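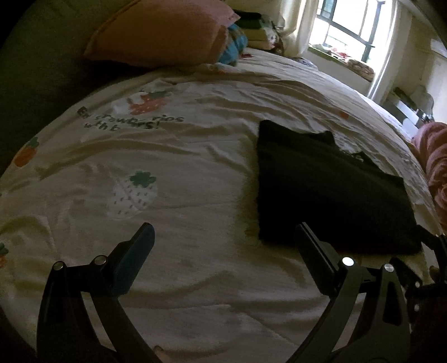 Delphine Rusk
Contributing Writer, Books

The Town That Ate Supper at Breakfast

I read most of Day Sleepers in the wrong order, and I'd recommend it. I opened it in the middle, at a chapter on lunch pails, and by the time I looked up I had gone all the way to the index and had to start over from page one. It's a history of the night shift in a single American mill town, put out by Zeman, a small press that seems to have decided that one town told properly is worth more than a whole country told in a hurry. I love this kind of book. I wish there were twenty of them.

The town is Umthorpe, a few streets of brick and clapboard on the Rivumell River, and the mill is Cloltex, which wove sheeting, ticking and later a stiff synthetic lining for the better part of a century. For most of that time the looms ran through the night. At the peak Cloltex had 1,045 people on the overnight roll, in a town small enough that this meant nearly every household had somebody in bed at noon.

Think for a minute about what that does to a place. Umthorpe had a barber who opened at 5 a.m. It had a diner that served pot roast and pie at sunrise to people coming off work, and the same cook scrambled eggs at sundown for people going in. The movie house ran a matinee that was really the late show, and couples on the overnight went to it after their supper, at nine in the morning, and sat in the dark holding hands! The Methodist church held a choir practice in the middle of the afternoon, just after most of the altos got up. There was a bowling league, of course. It rolled at eight in the morning, and there was beer.

The author grew up in the town, in a house with a mother on nights and a father on days, and the book is built out of interviews, mill records and a truly wonderful pile of paper from the school. That pile is the heart of it. In the years before the war the Umthorpe grammar school asked children to bring a note from home each fall saying what hours the family kept, so that teachers would know when they could knock on the door. A total of 1,792 of those notes survived in a basement cabinet. Some are a single line. Some go on for two pages, with instructions about the dog. One says only, "We are up when you see the shade up." Another asks that the teacher kindly come at suppertime, "by which I mean seven in the morning."

I could have read a whole book of nothing but those notes, and I was a little sad each time the chapter moved on to wages. The wages matter, though, and the author is good on them. Night work at Cloltex paid a premium for a long time, a few cents on the hour, and you can follow those few cents through the town: a porch here, a piano there, a daughter at the state teachers' college. When the company dropped the premium, the town found out by way of a sheet of paper tacked up beside the time clock. The walkout that followed lasted 7 weeks. The chapter on it is the best-paced thing in the book, told almost entirely through what people did with their nights now that they had them back. They couldn't sleep, mostly. They sat on porches. A bakery kept its lights on so there would be somewhere to go.

Then there's the quiet. This was the part I kept reading out loud to whoever happened to be in my kitchen. Umthorpe had an ordinance against noise in the daytime. Peddlers couldn't call out between ten and three. Coal had to be delivered early or late, and the men who brought it were known to lower it down the chute by the bucket on certain streets. Children learned to play a version of baseball with a rolled-up sock and no shouting, and there are people in their eighties in these pages who can still explain the hand signals. I'd always pictured a mill town as a racket from one end to the other. The author's Umthorpe is loud at the river and hushed everywhere else, a whole town tiptoeing past its own bedroom door.

Bedrooms get a chapter too, and a funny one. Window shades were serious business. Before good blackout cloth could be bought in town, families made do with quilts, tar paper, feed sacks dyed with walnut hulls and, in one house, the back of a painted theater drop with half a castle on it. Boarders on opposite shifts rented the same bed, one climbing out as the other came up the stairs, and there was a whole unwritten law about it. You turned the pillow. You opened the window for as long as it took to drink a cup of coffee. You never, ever asked about the other fellow's dreams.

I do have complaints. The chapters on the union locals assume you can keep several sets of initials straight, and I couldn't, even with the list in the back. The maps are printed so small that I gave up and drew my own on an envelope. And the closing of the mill goes by too fast for me. After 3 long chapters on the boom years, we get the end in a dozen pages, and I wanted to know more about how a town goes back to sleeping at night. There's one lovely paragraph on it. The diner kept its sunrise pot roast on the menu for years after the last shift, for the retired weavers who came in out of habit, hung up their coats and ordered supper. I'd have taken a chapter of that.

What stays with me is how fair the book is. Night work was hard on people, and the author says so plainly: the accidents in the hours before dawn, the marriages carried on by notes left on the icebox, the doctor who prescribed the same brown tonic for everything. But the people who tell these stories also liked a good deal of it. They liked walking home against the crowd. They liked having the river to themselves at seven, with fishing poles, while the day people hurried by in clean shirts. One former spinner says she has never gotten used to the sun going down on her before she's done anything, and she has been retired longer than she worked.

Day Sleepers is in paperback from Zeman, with photographs, and with the school notes reproduced in an appendix in the children's parents' own handwriting. Start there if you like. I'd start with the lunch pails.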